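Last updated: March, 4:40 pm

March
By the Gratgate food desk

Gratgate's Curry Leaf Swap Is Back, and I've Already Got Flour on My Good Jumper

Well, it's happening again! The Gratgate Curry Leaf Swap returns to the old Schwerdtfeger bakery this month, and if you missed it last year you missed a hall full of people trading little bags of greenery like footy cards. I went in for one bunch of curry leaves and came home with three, plus a jar of lime pickle that lasted me until winter (I was rationing it by the teaspoon by the end).

For anyone new to town, the swap started as a handful of backyard growers with more curry leaf than they could use. If you've ever had a tree that likes its spot, you'll know the feeling. One minute it's a stick in a pot, the next it's leaning on the fence and the neighbours are getting a bagful every time they put their bins out. The growers set up a trestle, somebody brought dhal, and it grew from there. Last year 500 people came through the doors. This year the organisers have printed 1000 entry tickets, and they were down to the last pile when I rang yesterday.

The big change this time is the cooking. There'll be 18 stalls doing hot food, and every one of them has to use fresh curry leaves in at least one dish. I got to try a few things early, which is the best part of this job by a mile. The coconut beans were my favourite: mustard seeds popped in hot oil, a good fistful of leaves thrown in straight after, then the beans and a heap of fresh coconut. Dead simple, and I've made them twice since. There was also a tomato rasam that cleared my head right out (I'd had a cold all week and had stopped tasting anything), and a potato bun from the Zetik stall that I'm still thinking about. It's a soft white bun, buttered, with spiced mash inside and a whole fried green chilli on the side for the brave. I was brave. I regretted it for ten minutes and then went back for another one.

Zetik, if you haven't come across them, is the little lunch counter on the Kernano road that does dosas until two and then shuts the minute the batter's gone. They're bringing their big grinder down so people can have a go at making batter from soaked rice and urad dal. I'm told you can take a tub of it home to ferment overnight, so bring a container with a bit of headroom in it. I filled mine to the lid last time I made batter and spent the morning wiping it out of the fridge seals.

You don't need to grow anything to join in, by the way. The swap table takes leaves, cuttings, seedlings, spices you've ground yourself, pickles, chutneys, and lemons (there are always lemons). Pop a label on whatever you bring, with the name of the plant and whether it's been sprayed. Jars need the date they were made and everything that's in them. If you come empty-handed there's a gold coin tin, and that goes towards next year's hall hire. The last swap's tin came to $3327 once the food stalls had added their share, which I reckon is pretty good going for a hall full of leaves.

Now, the question I get asked every single year is how to keep the things once you've got them home. I've tried it all. A jar of water on the windowsill gives me a couple of days before they droop. Wrapped in a bit of paper towel and tucked in a container in the fridge, they've lasted me well over a week. The freezer is where most of mine end up, though, still on the stem, in a flat bag with the air squeezed out. They lose their looks but the smell is all there, and you can chuck them into hot oil straight from the bag. Stand back when you do, they spit like mad! I've gone right off drying them. They look lovely in a jar and taste like very little.

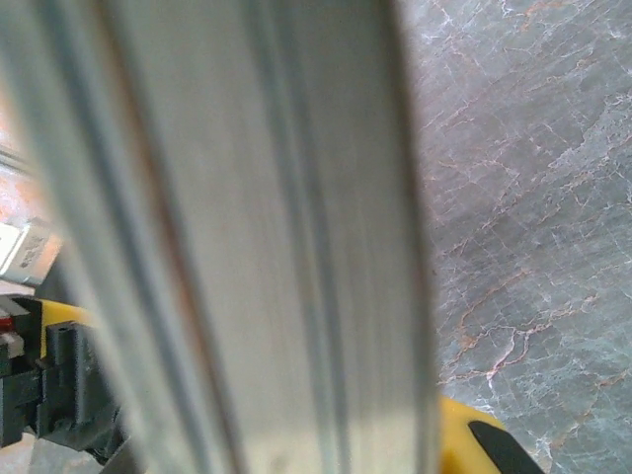

Getting there and getting in

Doors open at 10 am and the swap table closes at noon, so do your trading first and eat afterwards. The food stalls run until 3 pm or until they sell out. Tickets are from the front counter at the Gratgate library, and kids get in free with an adult. Parking's on the grass behind the bakery, and there's a ramp at the side door for prams and wheelchairs. The Kernano bus stops across the road.

Most of the stalls were cash only last year, so I'd grab some on the way through. Bring a bag for your leaves as well, and a plate and fork if you've got room, as the organisers are trying to cut down on the rubbish. There are tables out the back under the shade sails, but they fill up fast once the buns come out.

I'll be down the far end with a basket of lemons and a few pots of curry leaf seedlings, the ones that came up under my own tree over summer. They're small and a bit scruffy, but they've had a good start. I'm hoping to trade the lot for more of that lime pickle, so if you're the person who made it, please come and find me!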